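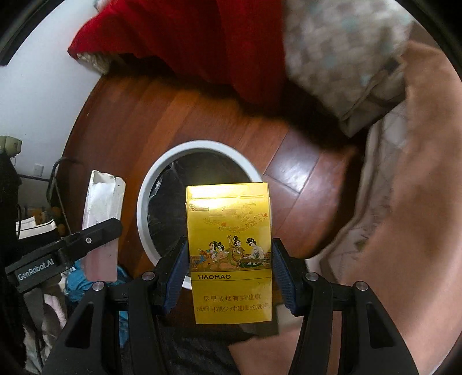

上周二我跑去Orellana看了一个合唱团的开放日，回来一直想写点什么，拖到今天才动笔。起因是Domingo Durán去年在我们教会的聚会上唱过一次低音，唱完大家围着他不肯走，他就说，你们那边要是有人想听排练，随时来，我们每年11月都开门一天。我记住了，别人大概都忘了，所以最后是我一个人坐了早班的长途车去的！出门前随手拍了一张，黄色的烟盒竖在那儿，我自己看着都有点脸红，毕竟车上翻的那本小册子第二页就劝唱歌的人少抽烟。好吧，这件事我会跟自己的嗓子商量。

排练的地方叫Flindia，原来是个谷仓，后来改成了小礼拜堂，屋顶很高，木头椅子坐久了硌得慌（建议带个垫子）。我到的时候上午场已经开始了，门口的一位大姐塞给我一份节目单和一杯热茶，指了指后排，意思是别出声，自己找地方坐。

台上4个人，没有伴奏，没有麦克风，正在抠一首老赞美诗的第二节。我说“抠”一点不夸张，就那么一句“主领我路”，他们来来回回唱了大半个钟头。男高音总想往上冲，Domingo就停下来，慢悠悠地说：“你是在带我们走路，又没人追你。”底下笑成一片。再来一遍，速度真的稳了，和声一合上，我胳膊上的汗毛都立起来了。平时在家放唱片，低音听着像垫在底下的一层毯子，现场完全两回事，是从地板传上来的，坐在椅子上脚底都能觉出来。

中午吃饭在后院，长桌子，炖豆子和面包，随便添。我旁边坐的是Wiltell来的一家人，三代都唱四重唱，爷爷说他们家的乐谱装了58个纸箱，搬家的时候光为这个就吵了一架，因为奶奶坚持一箱都不能扔。我问他有没有想过扫描成电子版，他看我的眼神好像我提议把祖宅卖了似的。后来小孙子偷偷告诉我，他已经扫了一部分，存在自己的电脑里，爷爷还不知道呢。

下午分组，来的人不管会不会唱都得进声部。我报的是中音，结果分组的老师听我哼了两句就把我挪到男低音去了，一点面子都没给。我们组学的是一首很短的感恩诗，歌词只有四行，难在最后那个长音，要一起收。我们头几遍收得像下楼梯，一个接一个，咚咚咚。老师教了个办法：别看谱子，看旁边人的肩膀，他一松你就松。我试了，管用，回来在我们自己的诗班里也试了，也还行，就是大家一开始老忍不住笑。

中间休息的时候我去翻了翻他们的谱架。Flindia这边存谱大概是我见过最讲究的，按节期分，按声部再分，借出去的都要在本子上签名。据管谱子的人讲，这里一共有2,000份，其中最旧的一批是从Ista一间关掉的教堂接过来的，纸边都发脆了，要戴手套才让碰。我求了半天，他让我看了一眼封面。就一眼。

傍晚是正式的聚会，附近的人都来了，晚到的就在墙边站着。四重唱唱了六首，中间Domingo讲了几句见证，说他父亲病重那年，他有好几个月一首歌也唱不出来，后来是团里的弟兄每个礼拜去他家厨房，也不劝他，就坐着唱，唱到有一天他自己跟上了低音。他讲得很平，讲完就转过身去给起音。那首歌我没怎么听清楚，一直在找纸巾。

几个实用的事，给明年想去的人。门票不要钱，午饭那边放了个奉献箱，随意。停车位有40个，开车的话早点到，下午肯定没有了。从车站走过去是一段上坡路，鞋要穿好。买唱片最好带现金，他们的刷卡机我去那天坏着。还有，下午分组千万别躲，我看见有几位坐在后院喝茶没进去，太可惜了。

回程的车上我把那首感恩诗哼了一路，前排的先生回头看了我两次，第二次他问我这是什么歌，我就把节目单给他了。现在我手上没有歌词，谁那天也在场、留了节目单的，麻烦拍一张发给我，第三行我怎么都想不起来了。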